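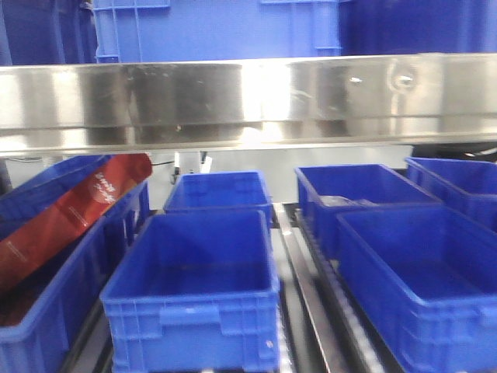

Girkville Celebrity Posts: Data Card

Summary
This collection holds 4,000 public comments written under entertainment news stories about disputes between well-known couples. It is maintained by Duygu Ağca.

Contents
Comments are grouped into 9 topics, among them break-ups, apologies and rumours. Each was labelled by two readers for tone. A further 250 comments are kept apart for testing.

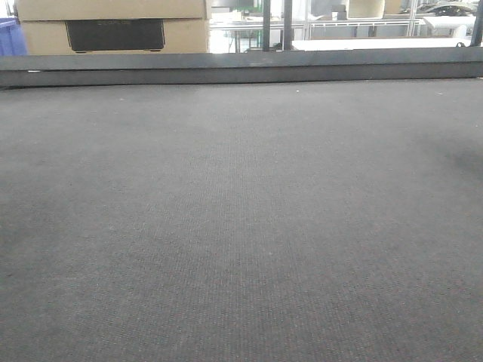 Grey carpet with two small white specks near the far edge.

Restrictions
Account names have been removed — please do not attempt to restore them. Requests for removal are handled each June.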